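July
By Ynyr Bellis

Section 4. Setting Up the Drornerside Desk

You have by now bolted the legs to the frame and made peace with whoever was holding the other end. This section covers standing the desk up, leveling it, and the first week of living with it. Owners of the older Pelari legs should skip step 3, as those feet don't turn and never have, whatever the leaflet says.

1. Choose the spot before you turn the desk over. It weighs 52 pounds with the top on, and it gets heavier each time you change your mind.

2. Two people lift, one at each end. Lift by the frame. The top is held on with screws of good character, but they were not hired for this.

3. Turn all four feet in until they stop, then back each one out by two full turns. You now have room to adjust in both directions. People who skip this step find the desk can only go up, and go on finding it for years.

4. Put a level across the middle of the top, then along it. A phone will do if the case is off. Adjust the lowest corner first and leave the other three alone until you have checked again.
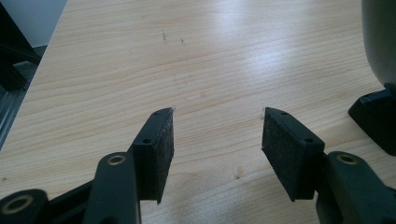

5. Press down on each corner in turn. If the desk rocks, the trouble is one of the two feet that lift, and it is nearly always the one against the wall. Pull the desk out, fix it, push it back, and press again. Perrine Besson, who tested these instructions for us, did this four times and asked that the number be recorded.

NOTE: Old floors slope. If a foot needs more than 19 turns to reach the ground, stop. You don't have a desk problem. Use a solid shim under the foot – folded cardboard works until about October.

6. Tighten the lock nut on each foot against the leg. Snug is enough. The wrench in the bag is short on purpose.

CAUTION: Do not drag the desk once the feet are set. They will bend, and they will also draw four long lines on your floor that no rug you own is the right shape to cover.

4.2 The First Week

7. Leave the finish alone for seven days. It feels dry on day one and it is lying. Keep mugs, houseplants and anything with rubber feet somewhere else.

8. After that, wipe the top with a damp cloth, going with the grain, and dry it right away. No spray polish. If a ring appears anyway, see Section 7, which Solange Huet wrote and which is kinder about it than I would be.
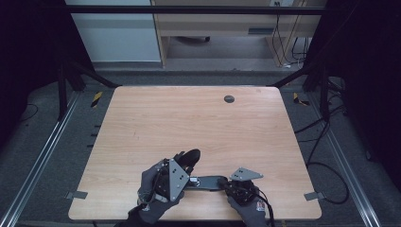 Fig. 4-2. Top with rounded corners and cable hole near the far edge.

9. Run cables down through the hole before you plug anything in at either end. A large plug will not fit through, however you turn it. Send the small end down from above, or buy a different lamp.

10. At the end of the week, go back and check every frame bolt. Wood settles, and so do bolts. A quarter turn is normal. If one spins freely, the insert has pulled out; order part 377 from Nelloner and keep weight off that corner until it comes.

NOTE: Part 332 looks the same in the catalog and fits the Lacroix bench only. We have asked for a better drawing.

Keep the bag with the wrench. Tape it to the underside of the frame, where you will forget it is, and write on this page that it's there.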